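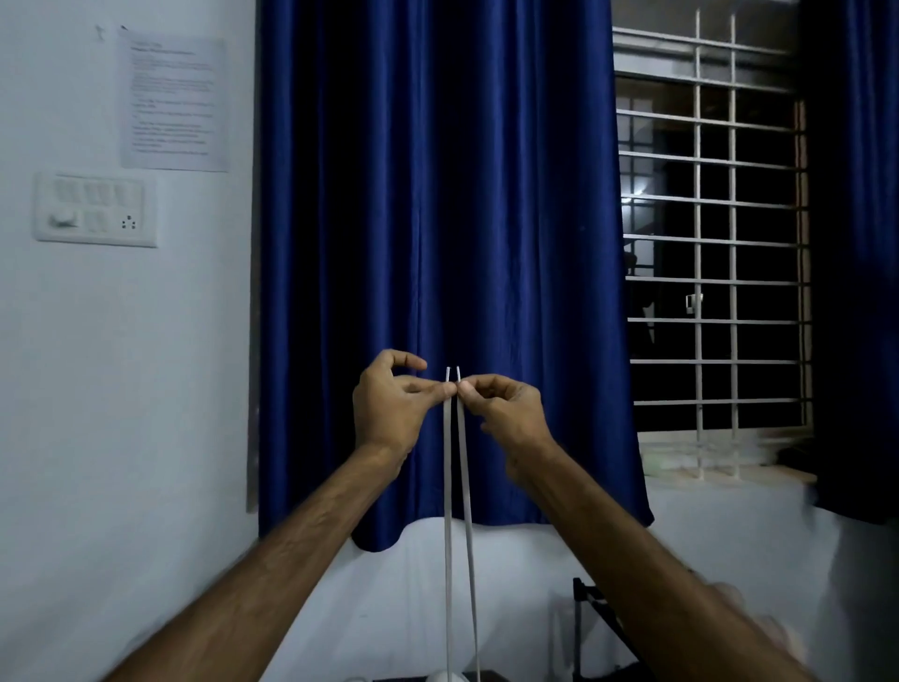
*两手各捏住一根白色细带的上端，带身自然下垂。*

# 一台穿带单元的日常：Fulgencio Carrasco 谈 Kadanier 的装调与维护

Kadanier 是一台双臂穿带单元，装在 Bamex 鞋厂后段，负责给低帮运动鞋收带、打结。五月停机检修期间，负责该单元的维护工程师 Fulgencio Carrasco 在设备旁接受了采访。检修从早上六点开始，谈话断断续续，中间他几次起身去看控制柜上的读数。以下内容按主题整理，顺序与当时谈话略有出入。

## 夹指与胶垫

单元的两条手臂各带一副平行夹爪，夹爪由 Oritz 供货，夹指是厂里自己加工的。夹指内侧贴一层硅胶垫，鞋带就夹在两片胶垫之间。

“大部分故障最后都会追到胶垫上。”Carrasco 说，“报警画面上写的可能是视觉超时，可能是张力越限，操作工就去擦镜头、调张力。我一般先把夹爪打开，用手指摸一遍胶垫。”

胶垫的更换周期定为 2000 个循环，一个循环对应一只鞋。这个数是改过的，最初按供货方建议设得更长，后来发现白色扁带表面的浆料会慢慢转移到硅胶上，形成一层发亮的薄膜，摩擦系数随之下降。带子夹得住，拉紧时却会在夹指里滑一小段，结的两翼因此长短不一。

“滑移量很小，单看一只鞋看不出来。左右两只摆在一起，一边的耳朵长，一边的短，检验就退回来了。”

清洁的间隔比更换短得多，每 800 个循环停一次，用不起毛的布蘸异丙醇擦胶垫，擦完晾干再合爪。他要求擦拭方向与带子的走向垂直。顺着擦，残留物会被推到夹指尖端，而尖端正是捏带头的位置。

换垫时还要核对夹指的平行度。Carrasco 的做法是在两指之间夹一条薄纸，上、中、下三处各抽一次，手感应当一致。如果上端松、下端紧，先松开夹指根部的两颗螺钉，合爪，再交替拧紧。他不主张用垫片补偿。

“有人垫过铜皮，当时确实好用。到下一次换垫，谁也不记得那里有一片铜皮，拆下来就掉了，夹指歪着装回去，又查了半个班。”

## 带子挂直之后再量

带头被夹住以后，手臂会把两根带子提到鞋舌上方，停顿片刻，让自由段垂下来。控制程序里这一步叫“悬垂”，侧面的相机在这时测量两根带子的位置和下垂角度。

按 Carrasco 的说法，这一步决定了后面打结的成败。扁带有扭转的倾向，刚从包装里拿出来时尤其明显，带头附近常常带着折痕，会往一侧弯。如果相机在带子还在摆动时取图，拟合出来的中心线就是斜的，另一只夹爪按这条线去抓，会抓空，或者只夹住带边。

“停顿时间不能照着圆带的参数抄。扁带受风，车间顶上的风机一开，它就一直在动。我们在单元侧面加了一块挡板，误抓马上少了。那块板是 Robles 做的，原来是给另一台设备当护罩用的，尺寸刚好。”

Robles 是承接该厂钣金和护栏加工的外协厂。挡板靠两个快拆扣固定，检修时可以整块取下。Carrasco 在扣子旁画了对位线，装回去时两条线必须重合，否则挡板下沿会进入侧面相机的视野，被当成第三根带子。

夹持点到带头末端的露出长度也有规定。露得太短，后续换手没有空间；露得太长，末端会弯下来，形成一个小钩，在穿过绳圈时挂住。遇到带头本身有弯折记忆的批次，他会让操作工在上料前把带头捋直。程序里有一个补偿量可以调，但他很少动它。

“补偿量调过一次，下一批料又是直的，你还得调回来。料的问题在料上解决。”

## 鞋托的找正

鞋子放在一个带仿形块的托座上，左右脚各一个。托座下方是一块深色底板，哑光，便于视觉系统把浅色鞋面和背景分开。

托座的找正使用一根校准杆，杆长 100 毫米，两端为球头。校准时把杆插在托座中央的定位孔里，让两条手臂依次去碰杆顶的球头，读出各自的坐标，两组坐标之差就是双臂之间的偏差。Carrasco 每次拆动托座之后都做，没有拆动也会在检修时复核。

“手臂自己的重复精度没什么可担心的。会走的是托座。工人放鞋的时候往下一按，每次都按在后跟那一侧，时间一长，后面的两颗定位销就松了。”

定位销的松动很难从外面看出来。他的检查方法是在托座后缘装一只百分表，用手掌压后跟位置，松手后看指针能不能回到原位。回不去，就换销。销孔已经磨大的，扩孔后压衬套。

左右托座不能互换，两者的仿形块镜像对称，装反了也能拧上螺钉。去年有一次装反，单元照常运行，结也打得出来，只是鞋舌被推向一侧，压在鞋眼下面。此后他在托座底面和底板上分别铣了缺口和凸台，装反就落不下去。

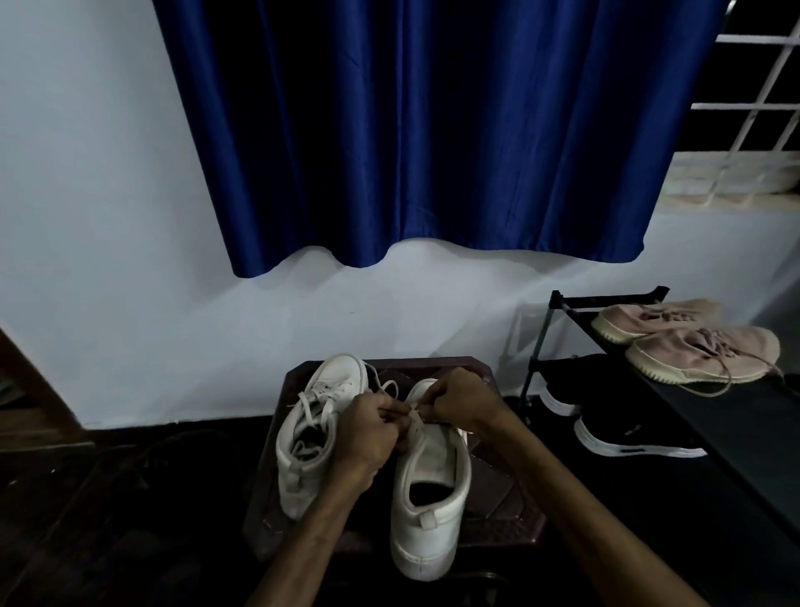
托座之后，谈话转到动作程序上。Kadanier 的打结动作最初来自对人手操作的拆解。Carrasco 参与了拆解，也承认照搬的部分后来大多改掉了。

“人系鞋带，两只手靠得非常近，手指几乎贴在一起，带子在指尖之间传过去，距离很短。夹爪做不到，夹爪有外壳，有气管，两副靠到一定距离就干涉了。所以机器的换手点抬得比人高，带子悬空的那一段也就更长。”

悬空段变长，带来的是张力控制的问题。人在拉紧时会用手指感觉鞋舌有没有被压实，单元依靠腕部的力传感器。传感器读到的是带子、鞋面和托座三者共同的变形，托座一松，读数就偏低，程序会继续拉，结果是鞋眼处起皱。

“所以看见鞋眼起皱，不要先去降张力上限。先压一下托座。”

还有一类差异来自鞋子的摆放。人手操作时，鞋尖朝哪边偏一点，手会跟着调整，几乎不影响速度。单元也能补偿，但补偿有范围，超出范围就停机等人。Carrasco 把这个范围设得很窄，生产部门提过意见，希望放宽。

“放宽可以，停机少了，返工多了。两边的时间我都记过，窄的合算。”

## 力传感器归零

力传感器的归零是他认为最容易做错的一项。归零必须在夹爪空载、张开、手臂停在固定姿态时进行。姿态不同，夹爪自重在各轴上的分量不同，零点就不同。

程序里已经设了专用的归零姿态，问题出在气管上。夹爪的气管沿小臂走线，用扎带固定，扎得太紧，手腕转动时气管会拽住夹爪法兰，传感器把这个拉力也算进去。换过一次气管以后，右臂在某个角度总是多出一个偏置，查了传感器、电缆、放大器，都正常。

“最后把扎带剪了一根，偏置没了。从那以后气管的走线我拍照贴在柜门里面，哪里扎、哪里留弯，都标着。换管的人照着扎。”

归零之后要做一次验证：让夹爪夹住一枚标准砝码的挂环，手臂缓慢抬起，比较读数与砝码的重量。超出允差，重新归零；连续两次超差，拆传感器检查安装面。安装面上常见的是干掉的螺纹胶，刮净即可，不要用砂纸。

## 日志与报警

单元的控制器在本地保留 1440 分钟的运行日志，也就是一整天，之后覆盖。Carrasco 认为这个长度对维护来说偏短。

“夜班出的问题，白班接手，如果拖到再下一个班才告诉我，前面的记录就没有了。现在的规定是，任何一次非计划停机，当班的人先把日志导出来，再复位。次序反了也能导，但复位动作会往里面写一长串内容，查起来很烦。”

日志里他最常看的是夹爪闭合后的位置值。夹住一根扁带时，位置值应当落在一个很窄的区间；夹住两层，数值偏大；什么都没夹住，两指合到底。单元本身只对“合到底”报警，夹住双层不会报，而双层往往说明带子在夹指里折了一道，结打出来是歪的。

他写了一个小脚本，把闭合位置按循环画成散点。胶垫磨损时，这些点会整体缓慢下移，换垫之后跳回原处。如果换了垫没有跳回来，说明垫没贴到位，或者贴了旧规格。

“库房里两种规格放在一个抽屉，厚度差得不多，包装袋一样。后来分开放了。”

镜头清洁也靠图像数据判断。侧面相机对焦在悬垂段，镜头上落了纤维，浅色带子的边缘会出现固定位置的缺口。缺口跟着带子走，是带子的毛边；缺口不动，是镜头脏。正面相机装得高，纤维落得少，随检修一并擦拭。

## 检修的次序

问到完整检修的步骤，Carrasco 翻出夹在控制柜门后的一张清单，逐条念了一遍：

1. 导出日志，备份参数，断气，挂锁。
2. 取下侧挡板，吸净底板和导轨上的纤维。
3. 拆旧胶垫，清理夹指，贴新垫，做平行度检查。
4. 压后跟，看百分表，必要时换定位销。
5. 检查气管走线和扎带位置。
6. 送气，解锁，力传感器归零并用砝码验证。
7. 用校准杆做双臂找正。
8. 装回挡板，核对对位线，擦两只相机的镜头。
9. 空跑，然后用报废鞋试打，左右脚都试。

第六项和第七项不能对调，找正时手臂要靠力传感器判断是否碰到球头，零点不准，触碰位置就不准。第八项里，装挡板要在擦镜头之前，装板时的震动会把残余纤维抖下来。

试打用的鞋有固定要求：必须是白色扁带，鞋面干净，鞋舌没有变形。报废鞋反复使用之后，鞋眼会被拉大，带子滑动变得顺畅，试打结果偏好。Carrasco 在鞋底写上启用的月份，隔一段时间换一批。

目前还没有解决的，是带头塑料套开裂的识别。裂开的塑料套夹上去没有异常，穿过绳圈时才会张开挂住。侧面相机的分辨率看不清裂口，加装近摄相机的位置又和左臂的行程冲突。他试过把相机装在托座前方，鞋头会挡住一部分视野。

“现在还是靠上料的人看一眼，用指甲刮一下。下次检修我打算把左臂的退让点往外挪一点，看能不能腾出装相机的地方。支架图纸已经给 Robles 了，他们还没回交期。”

下午两点，单元恢复送气，归零验证一次通过。双臂找正时左臂的读数偏出允差，Carrasco 重新擦了校准杆的球头，再测一遍，数值回到范围内，随后开始试打第一只左脚鞋。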